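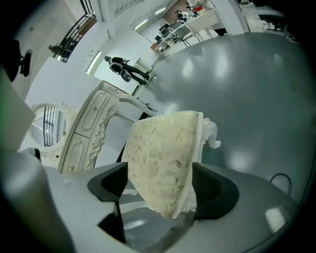

Figure 4. Upholstered seat and vanity. Cream fabric with a leaf-and-vine pattern; white carved trim.

4. Placing the seat and caring for the finish

Before you begin, fit the drawers and the mirror as shown in sections 2 and 3. Let the vanity stand level for 20 minutes before you load the drawers.

4.1 Placing the seat

1. Clear the floor in front of the vanity and wipe it with a dry cloth.
2. Stick one felt pad from the Flaren hardware bag (part 3963) under each foot of the seat.
3. Lift the seat by its frame. Do not pull on the fabric or the carved scrolls.
4. Set it down in front of the drawers and check that it does not rock. If it does, add a second pad under the short foot.
5. Leave enough room to open the lower drawer fully.

CAUTION: Do not drag the vanity or the seat on a glossy floor. The feet can leave marks, and sideways force can loosen a curved leg.

4.2 Drawer knobs

1. Hold the knob and turn the screw from inside the drawer until it is snug.
2. Check the screws again after 21 days — new wood settles a little.

NOTE: Clean the knobs with a soft dry cloth. Metal polish will stain the white finish around them.

4.3 Cleaning

Dust the carving with a soft paintbrush. Vacuum the seat fabric on low suction with the brush attachment. Blot spills right away and let the fabric air-dry. Do not use bleach or steam.

For the mirror, spray the cleaner on the cloth — never on the glass, where it can run down behind the frame.

Spare pads and screws: write to Hilkka Turunen, Lykkegaard parts desk.
Revised July 28, 2025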